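About Us

Hi, I'm Hedvig Rustad, and together with my brother Sverre I run Zamwood, a small language school on the upper floor of the old Åberg building in Nasavstead. We teach Norwegian and Swedish to grown-ups, mostly in the evening, and we have a lot of fun doing it!
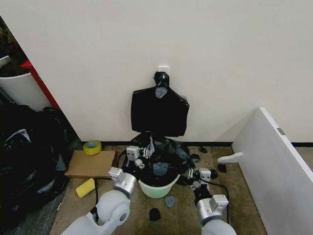
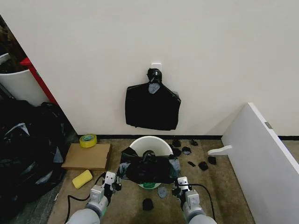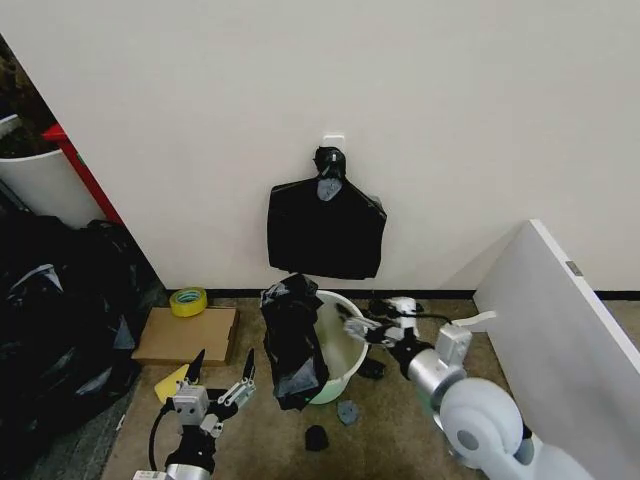
I started out teaching at my kitchen table, with 2 students and one very tired grammar book. Sverre was driving a delivery van back then and only came by for the coffee, but he's a far better talker than I am, so I put him in charge of conversation night (he still runs it, and it still goes too long). Beginners spend their first month on stuff they can point at – the wall, the carpet, the hook, the black plastic bag hanging from it – and by week three they're arguing over where it ought to hang, in pretty decent Norwegian.

These days we have 14 classes a week, and we keep each one to 13 people so everybody gets to speak. Some folks come for a job, some for a grandmother, and one couple came because they'd bought a cabin and couldn't read the stove manual.

Our lending shelf is up to 600 books, a lot of them crime novels. We also put together our own workbook, Wasus, which you get on your first night. Sverre drew the moose.

New beginner groups start in August. Come sit in on a class before you sign up – the door's open from 5:30 pm, and the coffee is strong.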